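Home | Visits | Workshops | Notes | About

Open afternoon at Jarncombe – teaching robots by hand
November. By Kanokwan Nilsuwan

Got there late, lost in the parking lot behind the wrong building, so I missed the welcome talk and most of the coffee. Signed in, got a sticker with my name spelled wrong, caught up with the group on the stairs. 13 of us, mostly small packaging and warehouse people, one high school teacher.

Jarncombe has the upper floor. Lower floor is storage and a loading dock, no tour of that. Kanyarat Wattanapong runs the teaching room and took us round. Fast talker. I wrote down maybe half.

First stop was the hand-guided arm. You grab it near the wrist, push it through the motion, it records the joints, then plays them back. They had it placing jars into a tray. I had a go. Heavier than I thought, and you feel it fight you a bit near full stretch. My playback put the jar on the rim of the tray and stopped. Kanyarat said first tries are usually worse than that, which was kind.

Then the remote control side, which is what I came for. Operator holds a pair of leader arms, smaller, lighter, and the big ones copy. Software is called Kindano, written in house. Every run gets saved with the camera views and the arm positions, good or bad, and someone marks it after. They want 200 good runs of a task before they train anything on it. The bag task had been going for 5 days when we visited and they were almost there.

The bag task – toy in a paper bag, both arms. Sounds like nothing. It was the one everybody stood around for the longest.
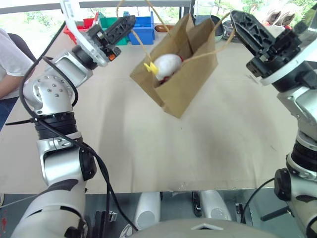

Two-arm bag task at Jarncombe, seen from the robot's head camera. White plush toy in the bag.

Paper is apparently the problem. A plastic bin stays where it is and keeps its shape. A kraft bag with twisted handles leans, folds, swings when lifted. Too much squeeze and the opening shuts. The operators each have there own way of doing it and that turned into a real discussion, because if one person always goes in from the left and another from the right, the training gets mixed signals. Kanyarat wants them all doing it one way. One of the operators plainly did not agree and said so in front of us. Liked that.

Asked about fatigue. Shifts on the leader arms are kept short, then swap to marking runs. Hands get sloppy before you notice, she said, and sloppy shows up in the data later. Also asked if you feel the grip through the controls. No, not on this setup. You go by eye. Luangrath, who make the leader arms, are supposed to be sending a version with force feedback but no date on it.

Short stop at the marking desk. Two screens, run on the left, buttons on the right: keep, drop, ask. 700 runs in the queue across all tasks. Slow work. The teacher asked if students could do it and got a proper answer about training them first, so maybe something comes of that.

Last part was a Aneder slide deck on costs, them being the partner paying for the second station. Skipped most of it, sorry. Took the handout.

What I'd bring back to our place: the keep/drop/ask thing, we could use that for pick errors tomorow with no robot at all. Hand-guiding looks doable for our jar line. Remote control looks like a lot of people hours before you get anything out, and I'd want to see the trained version run the bag by itself before talking money. They didn't show that. Next open afternoon is in spring, ask for Kanyarat, and park on the north side.

Back to top | Contact | Copyright Kanokwan Nilsuwan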